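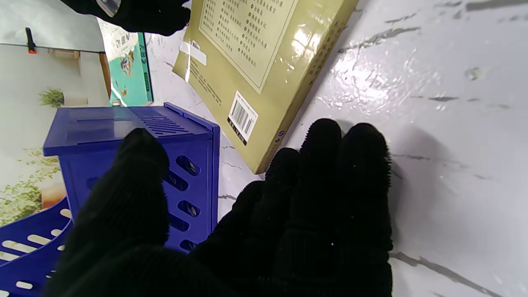 Robotic hand in a dark knitted covering, beside a blue plastic basket

Tredska footbridge: site progress meeting
Mon 25 March, site office

Present: Elsa Vuorinen (chair), Heikki Ahonen (Tadatar, main contractor), Minttu Hakala (structural engineer), Cristóbal Aravena (Florudura, mortar and grout supply)
Apologies: Ville Rantala

1. Previous minutes
Agreed, with one correction. Item 4 should read "north abutment", not "south abutment".

2. Brickwork to approach walls
HA reported that the east approach wall is up to coping level. The west wall has 3560 bricks laid out of 3647. The remainder are at the end return, held back until the drainage outlet is moved. MH has issued a revised sketch for the outlet and HA confirmed he has it.
MH noted that the movement joint on the west wall had mortar in it at the lower courses. To be raked out full depth before the sealant goes in.
Action: HA

3. Bearing grout
CA tabled the data sheet for the grout proposed under the bearing plates. MH is content with the strength but asked for the flow test results from the January batch, which were not in the pack. Gap under the plates to stay as drawn. HA asked if the plates could be grouted in two pours - MH said no, one continuous pour per plate, from one side only.
Action: CA to send flow test results to MH

4. Parapet posts
Base plates are drilled. Two anchors on the north side clash with the reinforcement. MH will accept these being moved along the plinth by up to 100 mm, provided the old holes are filled with the same resin. Minimum depth of plinth below the plate remains 600 mm.
Action: HA to mark up the new positions

5. Deliveries
Cervantes Road entrance is to be used for all lorries until the kerb at the main gate has been relaid. EV asked that drivers be told when they book in, as two turned up at the wrong gate last week.

6. Site tidiness
Cement bags were found open under the scaffold. All part-used bags to go back in the dry store at the end of the shift.
Action: HA

7. Any other business
VR had sent a note asking for the lighting duct to be proved before backfilling. Agreed - HA to pull a draw cord through and leave it in place.

Next meeting: date to be confirmed by EV once the bearing pour is booked.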